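Skorari supper book goes on sale, and I'm a bit giddy about it

Sunday, April 11, 2021

Hello from Tillus! I'm Shazia Sandhu, and I've been asked to write this press release myself because everyone else at Skorari is still packing envelopes. So please forgive the rambling – I've never written one before, and the last thing I sent to a newspaper was a letter about bus shelters.

The news is that our book, One Lid, One Supper, is out today. It's a collection of 122 recipes that can be made in a single pot on an ordinary hob, and every one of them came from someone who lives in or near Tillus. We asked for family suppers and we got family suppers, some typed, plenty handwritten, and one on the back of a seed catalogue (it's the barley and leek one, and it's lovely).

I'd thought we might get enough for a pamphlet. By the end of March we had so many that Humaira Awan, my co-editor, moved the whole lot on to her spare bed and slept badly for weeks knowing they were next door. She's the reason the book has a proper index. If you've ever tried to find "that thing with the chickpeas" in a cookbook, you'll be as grateful to her as I am.

We cooked all of them at home before anything went to print. Some needed a bit of help. People who have made a dish all their lives don't write down how much water goes in, and "until it looks right" appeared in the first draft more often than salt did. Elif Naz Ersoy took on the rice chapter and rang people up to ask what they meant, which is how a short note about bulgur became a four-page spread with a story about her correspondent's wedding in the middle of it. We left the story in.

My own favourite changes daily. Last week it was Anselmo Mamani's quinoa soup, which he insists should be eaten with far more chilli than I can manage. This week it's a plain dal with burnt garlic on top, and I mean properly burnt, the recipe is quite stern about it. Anselmo also drew the little pots and ladles in the margins, after a lot of nagging from me.

"I gave them my mum's stew and then spent a month worrying I'd forgotten the bay leaf," says Adeel Hashmi, whose lamb and turnip stew opens the winter chapter. "I had forgotten the bay leaf. It's in now, page 22, please don't leave it out."

The book is printed by Sandden on nice thick paper that will take a splash or two, and it lies flat when you open it. I went on and on about that at every meeting. I can't bear propping a cookbook open with a tin of tomatoes.
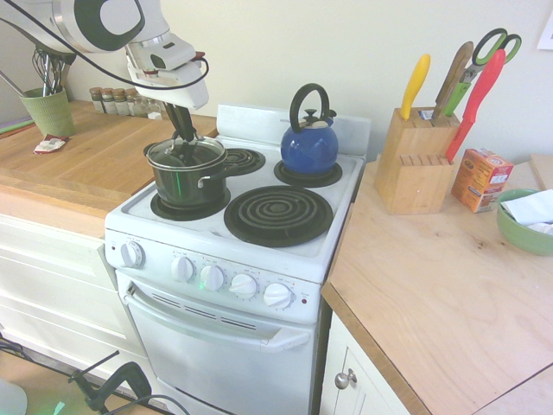 We've put a short section at the back on simmering, as that was what people asked us about most. Electric rings hold their heat for a good while after you turn them down, so if you cook on one, start lowering it a few minutes before the recipe tells you to. Keep the lid on for rice and grains, tilt it a bit for thick soups, and give lentils more room than you think they need. There's a page on swapping pot sizes too, with thanks to Humaira, who did all the sums.

The first print run is 1233 copies. That's an odd number, I know, but it's what the paper came to and Sandden didn't want to waste the last sheets. You can buy one from the Shaikh bookshop in Tillus or straight from us at Skorari, and we'll post anywhere in the country. If you'd like yours signed, say so when you order and we'll pass it round the table.

We're already collecting for a second book, this time puddings. Steamed, stewed, set, whatever you've got. Write down how much water goes in, please!

Reporters who'd like a review copy, a chat with any of the cooks or permission to print a recipe can get in touch with me, Shazia Sandhu, at the Skorari office. Elif Naz is happy to talk about rice for as long as you like.

ENDS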